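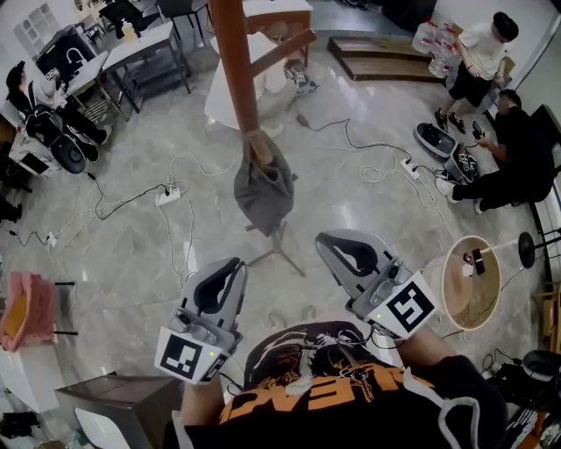 kodis_bench
Teaching by hand finally clicked for me this month, and I have to gush a little. For most of the spring I was driving our arm over remote control with a leader arm, and every demo felt like threading a needle in oven mitts. Then we switched to hand-held grippers, one per hand, and wow. You just do the job with your own arms! The task I'm on is the pole on the stand: bag tied around the pole right under the crossbar, get it off, put it back on. Each gripper has one of those black and white marker squares on it and a little green light, and after an hour I stopped thinking about them at all. We're at 154 demos as of last night. Who else is doing cloth and straps this way? I'd love to compare notes.

risik77
Nice! How long is one demo? We did tote bags on hooks with hand-helds in August and mine ran long, like 30 seconds each, mostly me fiddling with the handle.

kodis_bench
14 seconds on a good one. The untying is what eats the time. I started out pinching the knot dead center and it just got tighter, so now the left hand holds the cloth and the right one works the loose end.

pegboard_pat
Going to push back a bit. Hand-helds are fast, sure, but you're recording what YOUR arm can do. My wrist happily goes places the robot's can't. We lost 2 weeks of demos at Bickerstaff that way - beautiful data, and the arm hit a joint limit on nearly every replay. With remote control you can't make that mistake, the robot just refuses.

kodis_bench
Ouch, 2 weeks! Fair point though. I do run each batch through a reach check the same evening and toss whatever fails. Most of what fails is me reaching around the back of the pole when I should take a step to the side.

risik77
Pat, I had the same fight with my lab mate. My take is that it depends on the task. Pushing a plug into a socket, give me remote control every time, I want the real arm's stiffness in there. Anything floppy, hand-held wins by a mile because you can feel the cloth tug.

pegboard_pat
You feel the tug, but the robot doesn't get to feel it unless you log force. Do you?

risik77
Nope, only finger opening. OK, point to you lol

moss_and_motors
Jumping in with a dumb question. Those cables down your front, do they bug you? I used the Kivton wrist straps and kept snagging mine on everything.

kodis_bench
Not dumb! They bugged me plenty at first. What helped was leaving enough slack at the shoulder for a full reach and doing a big stretch before each batch to see if anything pulls. Watch the ones on the floor too, I walk around the stand a lot and I've caught a toe more than once.

moss_and_motors
Great, trying the stretch thing tonight. Do you move the stand between demos or keep it put?

kodis_bench
I turn it a little every few demos, and I start from a different side each time. My first batch was all from one spot and the policy was lost as soon as I rotated the base.

pegboard_pat
That I agree with 100%. Throw in a different bag too, something stiffer. And please replay a handful on the arm before you record another big pile.

kodis_bench
Deal. I have a canvas one in the closet. Will post replay results in this thread, good or bad!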